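Stellan Björklund
Sunday, and I'm spending it teaching a robot arm to play a board game. Well, not play. Move a piece along a board game. Long thread, get a snack.

For anyone new here: I do teleoperation at Filtow. I hold a controller, the arm copies my hand, everything gets recorded, and later a model trains on the recordings. My mom tells people I drive a very slow crane and I've stopped correcting her.

The goal for this batch is 300 demos. We're on the tabletop games set, which I lobbied for pretty hard after two months of folding towels. (I still fold towels in my head when I'm trying to fall asleep.)

You'd think the hard part is grabbing the piece. Nope! Grabbing is fine. A cylinder is about the friendliest shape you can hand a gripper, you can come at it from any side and it doesn't care. The hard part is letting go.

When you let go of a game piece with your own fingers you do this tiny relaxing thing and it just stays put. When I do it through the arm, one finger leaves a hair before the other one and the piece gets a little nudge. Sometimes the nudge is nothing. Sometimes the piece goes over and rolls, and then it's me crawling under the table again.

What helped: lower until it touches, wait a beat, open slowly, then go straight up. Do NOT slide out sideways. I slid out sideways for my whole first afternoon and threw out 14 demos because of it. 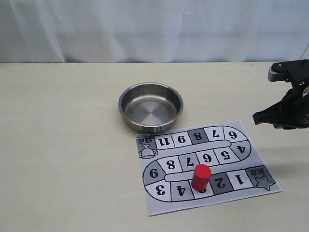 The other thing is the waiting. If I pause in the middle of a demo to think, the pause goes into the recording too, and the model learns that this is a spot where you stop and hang out for a while. So I plan the whole move before I hit record. Mumbling helps. My desk neighbor has asked about the mumbling.

Somebody on the Adadance forum asked why we don't just grab the wrist of the arm and push it through the motion by hand. We do, for some tasks! Wiping, drawers, anything with a lot of contact, it's lovely for that because you feel what the arm feels.

But for small stuff on a table I hate it. My own elbow gets in the way of what I'm trying to look at, and then the cameras get a great recording of my sleeve. Remote control keeps me out of the shot. I lose the feel, though, so I'm going entirely by eye.

Going by eye means shadows, by the way. I watch the shadow way more than the fingers. When the fingertip and its shadow are about to meet, I'm nearly down. If the light is too even I'm guessing, and when it's too harsh I get two shadows and start arguing with myself.

Also paper moves!! I did not respect this enough going in. If the fingers press down even a little too hard on the sheet, the whole board skates off to one side, and now the square I was aiming for is somewhere else. I could tape it down, but we want the model to cope with a board that isn't in the same spot every time, so no tape.

Same deal between demos. I shift stuff a bit every round. Turn the sheet some, start the piece on a different square. It's boring and it matters so much. Last fall I did a whole set with everything lined up perfectly, felt very proud, and the trained arm fell apart the second someone bumped the table.

Quick answer to the DMs: yes, I keep the bad ones. A demo where I miss, back up, and fix it is worth having, as long as I tag it. The one where I sneezed is not worth having. I kept it anyway, in a private folder.

Controller talk, for the three of you who care. I switched from the Hermans grip to the Deveo one and my wrist is so much happier. The trigger travel is longer, so I can open the fingers a tiny amount at a time. Downside is it's heavier and by late afternoon I'm resting my arm on a rolled-up hoodie.

My total across all tasks since I started is 577, which sounds like a lot until you remember a little kid gets this from watching an aunt do it twice.

If you're starting out with this stuff, my only real advice is go slower than feels reasonable, and watch your own recordings back at the end of the day. I found out I wiggle the gripper before every single grasp. No idea why. The model had picked it up too, little wiggle and everything.

OK, coffee's done, back to it. I'm stopping at 2 pm no matter what the counter says. Will post the trained version if it manages to get to the finish square without bulldozing anything.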